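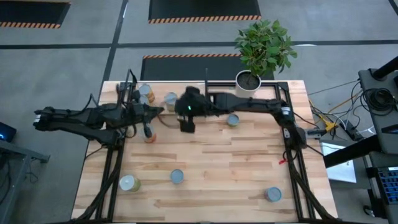 Two-arm station with cans standing on the table, seen from the head camera.

Ekthorpe Chores: Pantry Cans subset

Version 2, released Friday, March 10, 2023

Summary

Ekthorpe Chores is a set of recordings of robot arms doing small household and stockroom jobs. This subset covers canned goods: picking up cans, moving them, standing them upright and grouping them by label. It was recorded at the Stitulen workshop and is meant for people who train or test manipulation policies.

The question behind the project is whether a two-arm station can do a pantry chore well enough to be left alone with it. Our answer for this version is no. Single picks are mostly fine. Longer jobs still need a person nearby.

Contents

758 episodes, all teleoperated
156 of these are marked as failures and kept in the release
Head camera video, joint positions and gripper state for both arms
One plain-English instruction per episode

Tasks

gather: bring spread-out cans together in one part of the table
sort: group cans by label color
handoff: pass a can from one gripper to the other
upright: stand a fallen can back on its end

Setup

The arms are mounted on a black aluminum frame around a wooden tabletop. Cans start in different spots for each episode. The background was not cleared or masked, so cables, floor mats and a potted plant can show up past the table. If your model is sensitive to clutter, crop to the tabletop before training.

Known problems

Metal lids reflect the overhead lights, and depth estimates on them are poor. We suggest not relying on depth for the final approach.

Cans near the rails are hard to reach without the wrist touching the frame. Operators often slid these inward first. The slide is part of the episode and has no label of its own.

In handoff, the arms block the head camera for part of the motion. There is no second view in this version.

Most cans are full. A policy that learns grip force here may crush empty ones.

Evaluation

The Breruteo script runs 50 trials per task with fixed start layouts. A trial counts as passed only if every can ends upright and inside the target area. Partial credit is written to the log but left out of the score.

Splits

Use the split files in the splits folder. Do not split by frame, as neighboring frames are nearly identical.

Planned

A wrist camera and a shelf-stocking task are planned for July. The Fukuda subset (folding and laundry) has its own card and uses a different file layout.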